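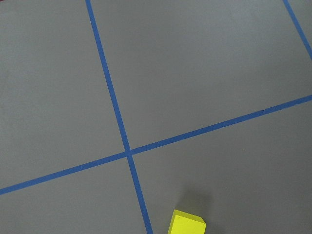
Gray Surface, Blue Tape
Gallery page, Futstead workroom

Vindis is a placing game played with small blocks on a taped grid. We have been working on it at the Futstead workroom since October, and this page is for the surface it is played on. The rules are on their own page. People who come to try the game ask about the table as often as they ask about the scoring, so most of what we know about it is written down here.

Grid with one block
Blue masking tape on matte gray, with a single small block out. Two of the lines cross a little left of the middle of the picture, and a third runs in at the upper right.

About the surface
The playing area is 100 cm long and 65 cm deep. We tried a white one first. It was too bright under the workroom lights, and players said they were squinting by the second round. Gray was easier to look at for a whole evening. We asked for a matte finish because the old top threw the ceiling lights back at whoever was sitting on the long side.

It marks less than we expected. A damp cloth takes off pencil, and coffee comes off if you get to it the same day. Please don't use the green scouring pads from the kitchen. They leave shiny patches.

About the tape
We use masking tape so the grid can be moved. The first version of Vindis had bigger squares, and the game dragged. The next had squares so small that people knocked over the neighboring block every time they reached across. The present grid took one afternoon to lay and has stayed down since.

For anyone setting up a table at home, this is how we do it:

Wipe the surface and let it dry fully before you start.

Mark both ends of each line in pencil. Measure from the same corner every time.

Stick down one end, pull the tape out straight to the far mark, and lower it in one go. If it bows, lift the whole strip and start again with a new piece.

Lay all the lines going one way first, then the lines going the other way over the top. Don't trim at the crossings. A blade will score the surface, and the double thickness doesn't bother the blocks.

Press the lines with a dry cloth – fingernails tear the edge.

Blue was the only color in the drawer when we began. We later tried yellow, and two players mixed up the lines with the scoring strip, so we went back.

About the blocks
Every round starts with one block on the grid. Where it goes is up to the player who lost the last round. A block that touches tape counts as being on the line and scores for both sides, and this is the rule new players argue over most. We have kept it. The full set came from Codidell, who cut small batches, and there were a few spares in the box.

Playing time
A round takes 30 minutes with two players who know the game. Allow longer for a first try.

Other tables
The group in Bragança plays on a floor grid, with larger blocks and wider squares. They have their own page of pictures, listed under Places in the menu. If you have laid out a Vindis table of your own, send us a picture of it with the measurements, and say which tape you used and how long it held.

Back to gallery index
Rules and scoring
Places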